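The Hum on Channel 9

Print this page | E-mail to a friend

11/11/2023

The hum was at 60 cycles with a strong second harmonic. Marichka Kushnir wrote this in the log before she took her coat off. It was present on channel 9 with the fader down and gone with the channel muted, and that put it ahead of the fader. She wrote that too.

The Brirkgate Blues Weekend ran in the old ferry terminal, which had a steel roof, a concrete floor and a reverb time no one had ever written down. The stage faced the water doors. Power came from one panel behind the ticket office and was split between sound, lights and the kitchen. Every year the split was drawn up in May and every year the kitchen changed it.

Channel 9 was the harmonica. The player used a small tube amp, a Jernus, with the tone control missing and a nail in its place. A microphone stood in front of the amp and a long cable ran from the microphone to the stage box. There were eight other open microphones on the stage and all of them were clean.

She swapped the cable. The hum stayed. She swapped the microphone. The hum stayed. She moved the line from input 9 on the stage box to input 10, and the hum moved with it.

"So it's the amp," said Vsevolod Karpenko. He was lying under the piano with a flashlight, tightening a pedal rod. The piano was an Ivanyshyn upright from the terminal's waiting room, and it had been moved six feet for the festival and had not forgiven anyone.

"The amp is off," she said.

He turned the flashlight on it. The pilot lamp was dark. He went back to the pedal rod. 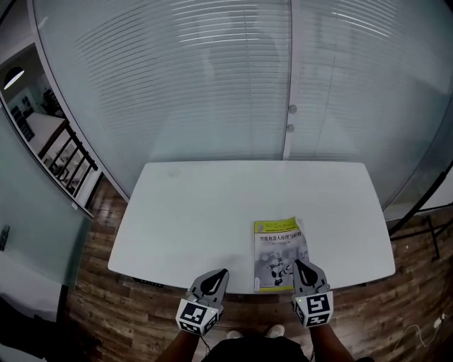
On the table: a paperback with white humanoid robots on its cover.

A microphone in front of a silent amp can pick up hum in two ways. The sound can be in the air, or the field can be in the wire. She put her ear next to the grille and heard the building fans and the rain. She put on headphones, soloed the channel, and carried the microphone slowly toward the front of the stage. The hum dropped. She carried it toward the piano and it rose. At the bass end of the piano it was three times what it had been at the amp, by the meter, and she wrote down the reading.

"What's in there?" she asked.

"Strings," said Karpenko.

"What else?"

He slid out and took off the lower panel. Someone had fitted a heater rod inside the case, the kind used to keep damp out of the wood. Its cord ran down through a hole in the floor of the piano and into a flat extension lead taped under the carpet. The lead went upstage. It passed within an inch of the microphone line for the full width of the riser.

"That was me," Karpenko said. "Two winters ago. I forgot it had a cord."

She pulled the plug. On the headphones the hum fell by more than half and did not go away. She logged the figure and the time. It was 3 in the afternoon and the first act was on at 8.

The remaining hum had a different shape. There was less of the second harmonic and a thin buzz on top, and the buzz changed when the lights were dimmed. She asked the lighting desk to hold at full. The buzz went. She asked for half. It came back. She re-ran the line down the other side of the stage, away from the dimmer rack, crossing the power cable once at a right angle. She taped it every yard. At half light the channel was now quieter than the rain.

"You could have used a gate," Karpenko said. He meant the one built into the Muso desk, which closed a channel when nothing was being played.

"Then it would hum only when he plays."

"He plays loud."

"Not in the slow one," she said. 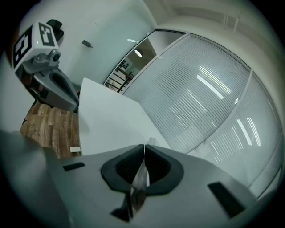 Finger pads, up close, with a second gripper at the upper left.

The harmonica player came in at the time on the sheet. He was a tall man in a rain cape and he did not ask what had been done. He turned the amp on, waited for the tubes, and blew one low note with his hands closed around the microphone he had brought himself — a bullet type, not on the plan, with a cracked shell and no ground on the plug.

The meter on channel 9 went up and stayed up after he stopped.

Kushnir looked at it for a while. Then she turned the log to a new page, wrote the channel number and the frequency, and asked Karpenko if he still had the soldering iron.

"It's in the piano," he said.

Print this page | E-mail to a friend

Contact | Copyright, all rights reserved | Back to top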